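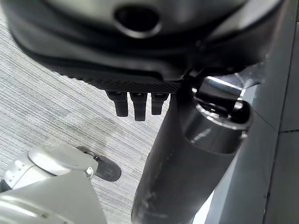

Plate 1. Close view of a dark surface with an oval opening.

Student Work > Environmental Studies > Second Year Projects > Food Packaging at Kodgate

Print this page | E-mail this page

Food Packaging and the Sorting of Waste at Kodgate College
Second Year Group Project, Final Report
August 2023

1. Purpose of the project

The project set out to establish how food packaging bought or brought in by students is disposed of on the two sites of Kodgate College, the main site and the annexe at Nusness. The College introduced mixed recycling bins in all teaching buildings before the present group enrolled. Collections are made by Priltus under a contract covering both sites. The contractor has informed the College on several occasions that loads from the teaching buildings contain too much food and liquid to be accepted as recycling, and that such loads are treated as general waste.

The group was asked to consider what kinds of packaging are involved, whether students understand the labels on the bins, and what changes might be made at low cost. Waste from the kitchens and from the halls of residence was excluded. The kitchens have their own arrangements, and access to the halls would have needed separate consent.

2. Method

Bags were taken from the recycling bins in the Aerts Building and from the ground floor corridor at Nusness over a period of two weeks in June. Each bag was opened on a covered bench, and items were sorted by main material and by condition. An item was recorded as soiled if it held food or liquid that could be poured or shaken out. Grease marks and crumbs were ignored.

A short paper questionnaire was left in both common rooms during the same period. It asked where respondents normally ate, what they did with empty packaging, and how they would dispose of four common items: a sandwich carton with a film window, a drinks bottle, a coated paper cup and a card tube with a metal base. 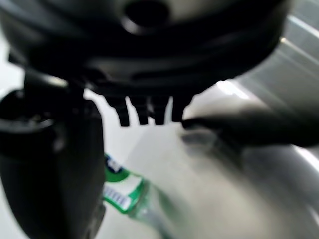
Plate 2. Rounded dark housing with short projections along its lower edge.

The sampling period fell partly within the examination timetable. Numbers on site were lower than in a normal teaching week, and students tended to stay for longer and eat more meals at their desks. The results should be read with this in mind. A further difficulty arose at Nusness, where one bag was removed by the cleaning staff before it could be sorted. It has been left out of the figures.

3. Results

The group sorted 719 items in all. Plastic film and wrappers formed the largest class at both sites, followed by drinks bottles and then cups. Film is not accepted by Priltus under the present contract, so the largest single class of material in the recycling bins should not have been there in any condition.

Soiled items were mostly cups and bottles. Sandwich cartons were generally clean but had seldom been flattened, and they took up a great deal of room. Several bins in the Aerts Building were full by early afternoon, after which packaging was left on the lids or on nearby window sills.

A total of 111 questionnaires were returned. Most respondents stated that they recycled whenever a suitable bin was near. The drinks bottle was placed correctly by nearly all of them. The coated cup and the card tube caused the most doubt, and a number of respondents wrote in the margin that they would put an item in the recycling bin if unsure.

4. Points raised at the presentation

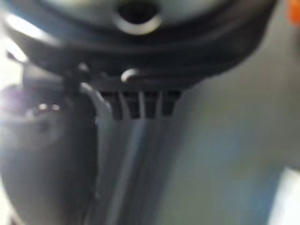 Why are card tubes with metal bases difficult to recycle?
The card, the metal and any inner lining have to be separated before each can be used again, and many sorting plants are set up to handle items made of one main material.

It was also asked whether soiled cups might be rinsed. There are sinks on each floor of the Aerts Building, but the only one at Nusness is in the staff kitchen. The group does not consider that a scheme resting on rinsing would succeed at Nusness unless a sink were provided.

5. Discussion

The labels now in use show the word "Recycling" and a green arrow, with a list of accepted materials in small type beneath. The list refers to types of plastic by number. Few students can be expected to check the number on a bottle while walking to a lecture. Labels showing common items by name would be easier to follow, particularly for students whose first language is not English.

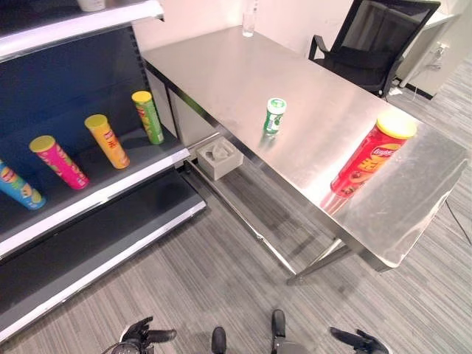
Packaging made from more than one material presents a separate problem. A lid, a body and a base may each call for a different bin, and the printed advice on the pack is written for household collections that differ from one council to the next. The College cannot alter the packaging, but the shop in the Aerts Building could display a notice stating which of its goods come in packaging that the contractor accepts.

The position of bins appears to matter as much as the labels. In the Nusness corridor the recycling bin stands beside the exit and the general bin is at the far end. Soiled items were more common there than in the Aerts Building, where the bins are placed in pairs.

6. Recommendations

It is recommended that bins be placed in pairs throughout both sites, that labels be replaced with lists of named items, and that a liquids bucket be tried beside the bins in the Aerts Building for one term. Priltus should be asked to supply load reports by building. The sorting exercise should be repeated in a full teaching week, using the same classes and the same definition of a soiled item.

The sorting sheets and a blank copy of the questionnaire are held in the department office.

Print this page | E-mail this page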